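Hem (sewing)

A hem is the finished edge of a piece of cloth, made by folding the raw edge under and fastening it so that the threads cannot work loose.
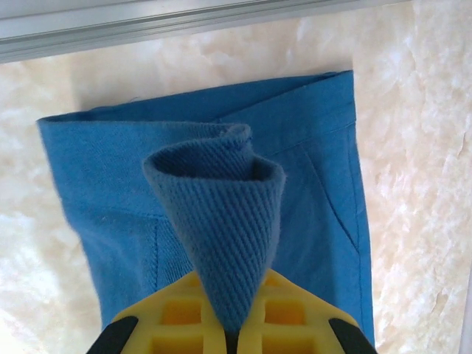
Hems are found on nearly all sewn clothing, as well as on curtains, towels and table linen. The word covers both the method and the finished edge itself. On a garment the term most often means the lower edge of a skirt, shirt, sleeve or trouser leg. A folded hem forms a band of doubled cloth, and on plain blue cotton the band is easy to pick out by its straight outer edge and the shadowed crease where the fabric turns under. Loose fibers may still stick up from a hemmed edge, and the corner of a fold can curl outward slightly.

Types

A single-fold hem is turned once. The raw edge stays exposed on the wrong side and is usually overcast or zigzagged first. It suits knits and heavy cloth, where a second fold would make a stiff ridge.

A double-fold hem is turned twice, enclosing the raw edge completely. It is common on shirts, work trousers and aprons.

A rolled hem is a very narrow double fold, used on scarves and fine blouses. It may be rolled by hand or with a special presser foot.

A blind hem is stitched so that only tiny points of thread show on the right side. Dress trousers and lined skirts often have one.

A faced hem uses a separate strip of cloth in place of the garment's own fabric – useful when there is too little length to turn up.

Method

The garment is pressed, and the finished length is marked with chalk or pins. The cloth is folded along the mark, pressed again and stitched near the inner fold. Curved edges need extra care, as the outer edge is longer than the line it must lie against. The surplus is eased in with a gathering thread or taken up in small pleats.

Cotton that has not been preshrunk is normally washed before hemming. Trousers are often left with a deep allowance, particularly in children's sizes, so that they can be let down later. The old crease may remain visible after letting down, especially on dyed cloth that has faded with wear.

Folding and storage

Hems serve as guide lines when clothes are folded. With trousers, the two leg hems are laid one on the other and the legs smoothed flat toward the waist. Pulling the cloth up from the middle of a leg disturbs the fold, and the piece then has to be flattened again. Thick hems are sometimes placed at alternate ends of a stack to keep it level.

See also

Cuff
Seam
Selvage
Twill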